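Avside Opens Second Collection Floor in Nerkow for Robot Learning Examples

NERKOW, Sunday, August 13, 2023. Avside has opened a second floor of its Nerkow facility for the recording of demonstrations used to train robot arms in everyday tabletop tasks. The floor holds 30 work cells and is staffed by trained operators who guide the arms by hand through each task from start to finish. Recording began in July under a limited schedule and has now moved to full operation.

The new floor will supply examples to Unar, the company's learning system for picking, placing and sorting small objects. Unar is trained on records of people doing a task through the robot itself. Each record includes the path of the arm, the opening and closing of the gripper, the written instruction given to the operator, and video from a fixed camera and from a small camera carried near the gripper.

Avside's first floor in Nerkow was built for a single product line and recorded a narrow set of motions. The second floor was planned for variety. Cells can be changed over between sessions, and the tasks assigned to a cell are taken from a shared list of 214 written instructions. The list is revised at the end of each month. Instructions that produce uneven results among operators are returned to the planning group for rewording before they are assigned again.

"A learning system can only be as careful as the examples it is given," the company said in a statement. "We have put our effort into the wording of the instructions, the training of operators and the review of every recording. The second floor allows us to do this work at the pace Unar now requires."

How recordings are made

An operator begins a session by reading the instruction aloud and setting out the objects. Starting positions are varied on purpose. Lighting is left as it would be in an ordinary workroom, and no attempt is made to remove reflections, scuffs or leftover marks from work surfaces. The company's earlier trials found that a system trained only on spotless surfaces was easily confused when it was moved to another table.

Operators complete 7 days of preparation before their recordings are accepted. During that time they practice with the hand controls, learn to recover from a poor grasp without stopping, and review recordings made by others. Attempts that end in a dropped or misplaced object are kept and labeled as such. They are stored apart from completed attempts and are used in a separate part of training.

Each recording is then read by a reviewer who did not take part in the session. The reviewer checks that the written instruction matches what was done, that all video streams are present, and that the start and end of the task are marked correctly. A recording that fails on any of these points is sent back with a note.

Spatial instructions

The largest group of tasks now being recorded on the second floor concerns words of place: inside, outside, next to, between, behind. These words are simple for people and difficult for machines, which must connect them to boundaries that differ from one table to the next. A tray has walls that a gripper can touch. A line on a flat surface does not, and the system has to rely on sight alone to decide where one area stops and another starts. 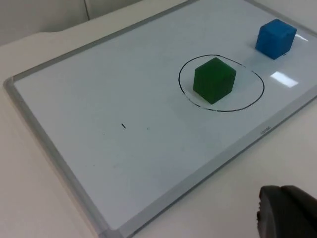 Drawn boundaries are central to this part of the program. Operators make them by hand so that Unar does not come to depend on perfect shapes. A black marker oval on a whiteboard, slightly irregular and with a small gap in its line, is still to be understood as an enclosed area. With a green cube within the oval and a blue cube outside it, the same board can serve instructions that name a color, a place or both. The short tick mark elsewhere on the board has no part in such instructions, and the system must learn to pass over marks of that kind, along with the glare of overhead lights on the glossy surface.

The instructions in this group are recorded by several operators, each working from a fresh arrangement. Outlines are redrawn between sets. Reviewers have been asked to give special attention to objects that come to rest on a line, and a written rule for these cases has been added to the operator handbook.

Availability of the collection

Avside will release a portion of the spatial recordings under the name Ene. The first release will contain 99 tasks with their written instructions, video streams, arm and gripper records, and reviewer labels. Attempts marked as unsuccessful will be included in a separate folder. Ene will be offered without charge to schools and research groups that agree to its terms of use. Commercial users may request a license from the company.

A guide to the file layout will accompany the release, together with the operator handbook in its current form. Corrections reported by users will be reviewed and published as numbered updates.

About Avside

Avside develops learning systems for robot arms used in light handling work. The company designs its own collection methods and carries out recording, review and training at its facility in Nerkow. Requests for access to Ene, for visits to the collection floors and for further information may be sent to the Avside press office.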